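Home robots: are we there yet, or is it still pegs in holes?
Forum > Shop and Home Automation > General
85 replies, showing selected page

benchvise_ohio
I run a small shop that assembles hinges and latch kits. Six people, two shifts. Every few months the owner comes back from a trade show and asks me whether a machine could do the kitting table, and then at home my wife asks me when one is going to empty the dishwasher. My answer to both has been no. I'd like to hear from people who have spent time near the two-armed machines with real fingers, the kind Matix and Cleson keep sending me mail about. I don't care about the walking and dancing. I care about picking up a small part and putting it where it goes.

tolerance_stack
I work in fixtures and I've been around a two-armed setup for a while now. I wrote up my notes on the peg board for our own people and I'll paste the start of it, with the pictures, so you can see the kind of work it is.

Peg boards and what they tell you
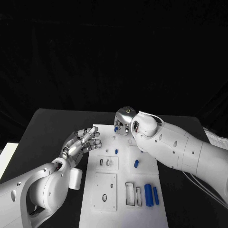 4 min read

The task is plain. There is a white foam board on a table with plates and slots set into it, and a set of blue parts. Each part has a place. The arm picks up a part, brings it over, and puts it in. The small pegs are the ones I watch. A fat cylinder gives the fingers something to hold. A small peg mostly disappears between the fingertips, and from overhead you can hardly tell which way it is tilted. A person fixes that by feel. You roll it a little, you find the edge of the hole, it drops.

That is the whole skill, and it is the same skill as your latch kits. Pins, springs, washers. If a hand can't do a peg, it can't do a pin.

End of paste. My view is that it is close on the big parts and behind on the little ones.

benchvise_ohio
Thanks, useful. How long per part?

tolerance_stack
I'm not going to give you a number, it changes with the part and with who set it up. Slower than your people. A lot slower on a bad day.

grumpy_millwright
Then the thread is over. I've been putting in pick and place since before most of these companies existed. You want a pin in a hole, you buy a bowl feeder and a dedicated head and it runs for years. Fingers are the wrong tool. You are paying for all those joints so it can do badly what a cheap pneumatic gripper does well.

kettle_and_toast
That's fine if you make the same thing all day. My sister does contract packing and the job changes every week. She can't buy a bowl feeder for a run of 800.

grumpy_millwright
She can hire two people for a run of 800.

kettle_and_toast
She tried that in November. She got one, for five days.

tolerance_stack
Both of you are right about your own shop. Where the fingers earn something is change of size. Look at the spread of parts on this board. There's a fat cylinder with a thin rod next to it, upright pegs in the raised plates, and a gear-shaped piece up at the far end. A fixed head wants one of those. The hand doesn't have to be swapped out between them.

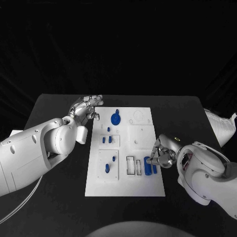
Right hand on the fat cylinder, thinner rod beside it.

The grip on that cylinder is a wrap, fingertips around the near end and the thumb in from the side. A small peg needs a pinch. Going from one to the other without a tool change is the selling point, and I think it is a fair one. Whether it's worth the money is a separate question.

laundry_skeptic
Can we talk about houses, though? The title says home robots. I have a kitchen with bad light, a dog, and a drawer that sticks. Everything in these pictures is on a flat dark table with a black curtain behind it. Take away the curtain and show me the same thing next to a toaster.

tolerance_stack
Fair. A plain background helps a lot. I would not put one in a kitchen today and I've said so to anyone who asked.

laundry_skeptic
So the answer for the house is no.

kettle_and_toast
For the house it depends on the chore. Moving cups from a rack to a shelf is easier than a peg. Nothing has to fit into anything. A fitted sheet is harder than a peg and I wouldn't expect it in my lifetime.

grumpy_millwright
Cups break.

kettle_and_toast
I break cups too.

solder_mom
Reading from the electronics side. We had a Shojaei demo unit on the bench for a few weeks - one arm, two-finger gripper. It was good at trays and poor at anything with a lead or a wire on it. What I'd want from two arms is for one to hold while the other inserts. Does the second hand do anything in your setup, or does it hang there?

tolerance_stack
Depends on the moment. For a board like this a single part only needs one hand. In this one the left is open over its side of the board, pointing at the gear-shaped disc, and the right has the peg.
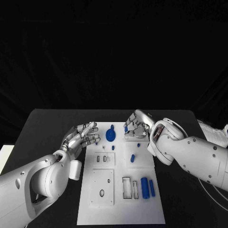

Small blue peg in the right fingertips, left hand open.

For your boards you would want the second hand holding, yes. That's harder, as now two hands have to agree about where the thing is.

solder_mom
That matches what we saw. We sent the unit back. I'd look again in a couple of years.

benchvise_ohio
What about the exposed parts at the wrist? I can see wiring in there. Our floor has brass dust and cutting oil on everything by Sunday.

tolerance_stack
I would worry about that too. Ask for it covered, and ask who pays if it isn't. Bedness sells sleeves for arms, but I haven't tried one on a hand with this many joints.

grumpy_millwright
Dust in finger joints. There's your service contract.

benchvise_ohio
OK. What I'm taking to the owner is that we leave the kitting table alone for now, and if he wants to spend something he can let me try an arm on the big hinge plates, second shift, one station. I'll ask for a trial on our own parts and not theirs.

tolerance_stack
Bring your worst pin to the trial. Bring a bag of them, with the burrs still on.

laundry_skeptic
And the dishwasher?

benchvise_ohio
I'm emptying it right now.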